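Nikville Kitchen Program Issues Guidance on Blades and Racks

By Lautaro Daza
December, 4:10 p.m.
Last updated: 5:36 p.m.

The Sutherland Community Kitchen in Nikville has issued new guidance on the storage of knives and flat utensils, following a review of its shared preparation areas. The guidance takes effect this month and applies to all 36 registered user groups.

Under the new rules, cleavers and other broad-bladed knives may no longer be left on the countertop between tasks. Each must be placed upright in a wooden peg rack with the handle within reach and the blade between two pegs. Wide spatulas and turners are to be racked in the same manner. Plates will continue to be stored in the closed cabinets along the hallway.

The review was carried out by Trandunance, a kitchen safety consultancy, and covered 60 preparation stations at the Sutherland building and its sister site in Flekham. According to the consultancy's report, the most frequent concern was blades lying flat beside food preparation, where they may be covered by towels or packaging.

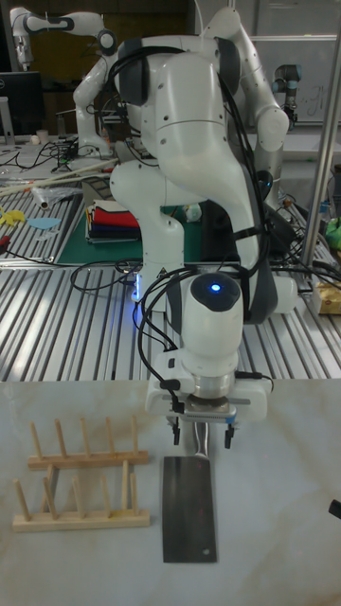
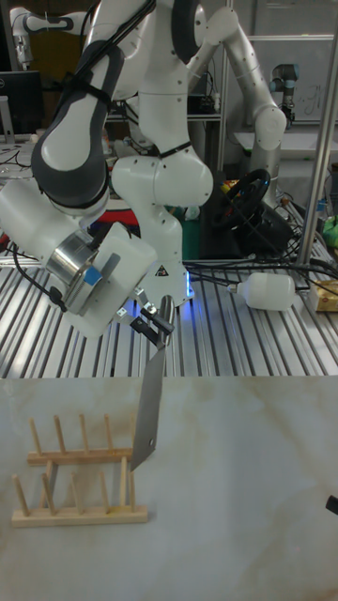
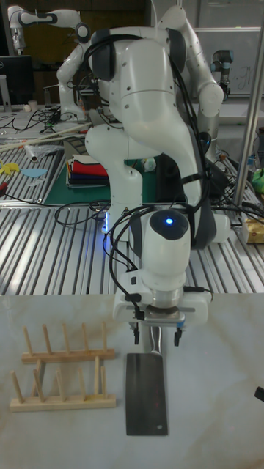

Wooden peg racks on a marble-patterned countertop.

The report also recommends that racks stand to one side of the working area, and that they be emptied and wiped down at the close of each session. Wooden pegs should be checked monthly for splits. Racks with missing or damaged pegs must be withdrawn from use and reported to the kitchen office.

A budget of $2000 has been approved for additional racks, which will be distributed first to the stations with the heaviest use. Groups that supply their own knives are asked to confirm before the end of the month that the blades fit the standard peg spacing. Larger blades may be stored in the locked drawer by prior arrangement.

Printed copies of the guidance are available at the front desk in Sutherland and Flekham. A first run of 200 copies has been prepared. Written comments will be accepted at either desk until the end of the month.

14 shares | 3 comments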